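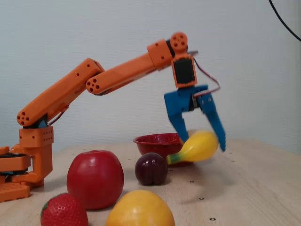
Care and Storage of Club Kit and Equipment at Home
Household Guidance for Players and Families
Vevanmont Hurling and Camogie Club

Members are asked to read this page before club equipment is issued in October. It covers the washing of jerseys, the care of ash hurleys, the drying of helmets and gloves, and the storage of sliotars between seasons. Questions should be directed to the equipment officer, Märta Solheim, at the Pundeck clubhouse.

Washing jerseys and shorts

Jerseys should be washed on the day they are worn. Mud should be allowed to dry and then brushed off with a stiff brush over a sink or outdoors. Wet mud that is rubbed will be driven further into the knit, and the white collar bands on the current jersey show this badly.

Turn each garment inside out before washing. Use cold water and a mild liquid detergent. Fabric softener should not be used on any club garment — it coats the fibers and the shirt holds sweat the next time it is worn. Bleach is not permitted on the striped set, including the products sold as color safe.

For grass stains, apply a small amount of liquid detergent directly to the mark, leave it for half an hour, and rinse with cold water before the garment goes into the machine. Blood should be rinsed in cold water only. Hot water will set both.

Hang jerseys to dry by the hem. The numbers will crack if they are tumble dried, and the club will charge for replacement at the end of the season. Do not iron over the numbers or the crest.

Hurleys

Ash will dry out and split if it is kept beside a radiator, in an attic, or in the trunk of a car during summer. A garage or an unheated hallway is suitable. Hurleys should be laid flat or hung by the handle, and should not be left leaning against a wall for weeks at a time, as the handle may bend.

Players who oil their hurleys should use raw linseed oil, applied thinly with a cotton cloth. Sand the bare wood lightly with fine paper first and wipe away all dust. Allow the first coat to soak in overnight, then apply another if the wood looks pale. Two coats are enough for one season. Keep the oil away from the grip.

Cloths used with linseed oil can catch fire on their own if they are left in a heap. Spread them flat outdoors, away from buildings, until they are fully dry and stiff, or place them in a metal can filled with water and closed with a lid. They must not be put directly into a kitchen trash can.
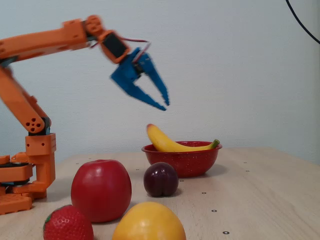

Metal bands should be checked before each practice. Run a cloth along the edge of the band; if a thread catches, the band has lifted and the hurley should be set aside. Small tacks that have worked loose may be tapped back in with a light hammer, with the hurley resting on a folded towel. A band that has cracked must be replaced. Tape is not an acceptable repair for a match.

To replace a grip, peel off the old tape, remove leftover adhesive with a little rubbing alcohol, and let the handle dry. Begin the new grip at the top of the handle and overlap each turn evenly, keeping the tape under steady tension.

Helmets and gloves

Helmets should be wiped inside and out with warm water and dish soap. Solvents, including the alcohol recommended above for handles, may weaken the shell and must be kept away from it. Removable pads may be washed by hand and air dried. Do not bend a faceguard back into shape; any helmet with a bent bar or a cracked shell must be returned to the club.

Gloves should be opened fully and dried at room temperature. A sheet of newspaper pushed into the fingers will draw out moisture, and should be changed after 3 hours if the glove is still damp.

Sliotars

Wet sliotars should be dried on a rack with space between them. Direct heat hardens the leather and lifts the rims. Balls with open stitching should be kept for wall practice and marked with a pen so that they are not returned to the match bag. A mesh bag on a hook is the best storage for most homes; a sealed plastic tub will lead to mildew.

Returning equipment

All club property is to be returned clean and dry to the store at Halvorsen Field. Bags should be labeled with the player's name and team. The store opens at 6 p.m. on practice evenings and closes when the last team leaves the field.

Families moving away during the season may leave equipment at the Cisex Road gate office, locker code 3447. A note listing the contents should be placed at the top of the bag, and the equipment officer should be informed the same day.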